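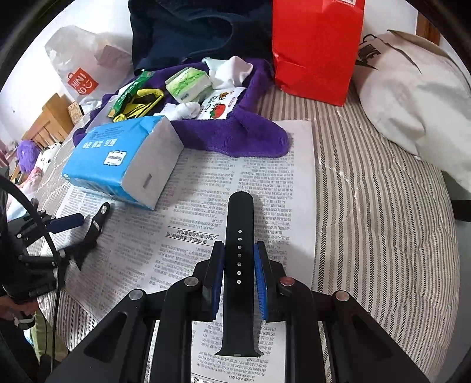 Do I need to know anything about robots to do this? A reader of our first call asked us that in June, and she added that her brother can take apart a bicycle but has never written a line of code. No, you do not need it, and he is welcome too. What we look for is people with patient hands.

Call for participants: handling of thin and flexible objects
Pellegrini Lab, Akisbridge

Our group studies how a robot can learn from people who work with hand-held grippers. In the first part of the study, called Kastley, we compared two ways to collect the demonstrations: in a laboratory with a fixed table, and in the rooms where people live. The policy trained on home recordings dropped fewer straps, cords and belts, even with less training time. Now we want to know if this result stays the same with more hands and more homes.

What you will do
You take part in 3 sessions on different days. In each session you pick up, turn and put down small soft things, such as a watch strap, a sock or a packet of tissues, using a gripper in each hand. You may work on a bed, a desk or the floor – please leave your things as they usually are. One session takes 35 minutes, with a pause when you want it.

Who can join
Adults of 17 to 70 can not all be accepted at the same time, so we begin with 8 places. You should be 18 or older, live in Akisbridge or Irkcombe, and have no pain in the wrist or fingers. Left-handed persons are very welcome – we have too few of them.

Payment
You receive 17 dollars for each session, also if you stop early.

How to apply
Write to the Kastley study desk at the Pellegrini Lab. Tell us your town, which hand you write with and whether Saturday is possible for you.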